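From: Leire Ibarra
Date: Fri 18 September
Subject: Re: Credit notes on marked returns

> We got our second credit note from Skulta this month and it is
> short again. They took a restocking charge off the full invoice
> line, including the pieces that arrived damaged. Bratum does not
> do this. Is there a standard rule, or does each supplier make up
> its own? Also, do you claim at landed cost or list?

There is no standard rule. Each supplier sets its own in the terms of sale, and the version that counts is the one in force on the invoice date. Skulta changed theirs in February. The old text charged restocking on "goods returned by choice." The new text says "goods returned," and their system applies it to the whole line unless the claim is split.

My own procedure is below. We buy from Bratum, Skulta and Chiriac, and it works with all three.
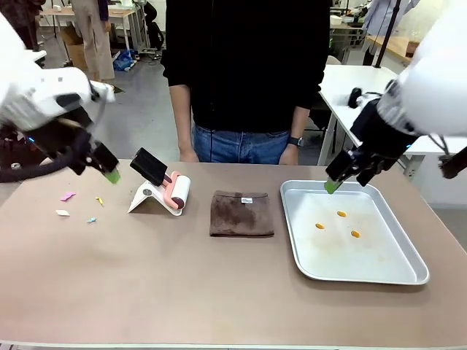 1. Split the claim before you send it

Put damaged pieces and unsold pieces on separate forms, even if they came off the same invoice line. Skulta's form has a reason code at the top that covers everything under it. If you mix the two, the clerk picks one code and it will be the one with the charge. Number the forms with the invoice number plus a suffix (-D for damage, -R for return). Chiriac will accept one form with two codes, but I split theirs too so the ledger matches.

2. Claim window

Bratum: 22 days from delivery.
Skulta: 8 days for damage, 22 for unsold stock.
Chiriac: 6 business days for damage, no unsold returns.

Delivery means the carrier's scan. If the pallet sits at the freight depot over a weekend, the clock may already be running. Nerkent scans at the depot, so with them I take the depot date as day one and have not had a claim refused on time.

3. Landed cost or list

Claim damage at landed cost, meaning invoice price after discount plus your share of the freight. Split the freight by weight if the invoice gives weights, otherwise by value. Claim unsold returns at invoice price only. Nobody I buy from refunds freight on those, and asking holds up the rest of the note.

4. Wording of the condition field

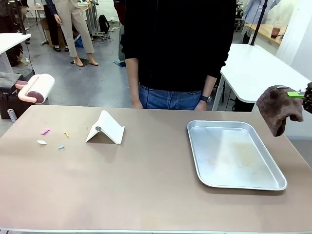
Most short credits I have had to chase came from the condition field. "Used" or "marked" gets read as shop wear and is credited at the lower rate. Say what the mark is, where it is, and whether the shape of the piece is affected. For the metal tray I would write: "Inside surface, cloudy smudges and light yellowish stains; rounded corners and raised rim noted separately." Then give the rim and corners a line of their own, with any dents listed or the word "none." Skulta grades surface and shape separately, and a blank in either one defaults to B.

5. If the note is still short

Do not deduct the difference from your next payment. Skulta treats that as a late balance and it will put the account on hold. Reply to the credit note, quote both form numbers, and ask for a supplementary note. Mine took 8 days last time.

On your two notes: if both damage claims went in on time, resend them split and ask for the charge to be reversed on the -D form only. The charge on the unsold pieces is within their terms.

I have the split form as a spreadsheet with the freight columns filled in. Write to me off list if you want it. The Chiriac tab still has the old codes.

Leire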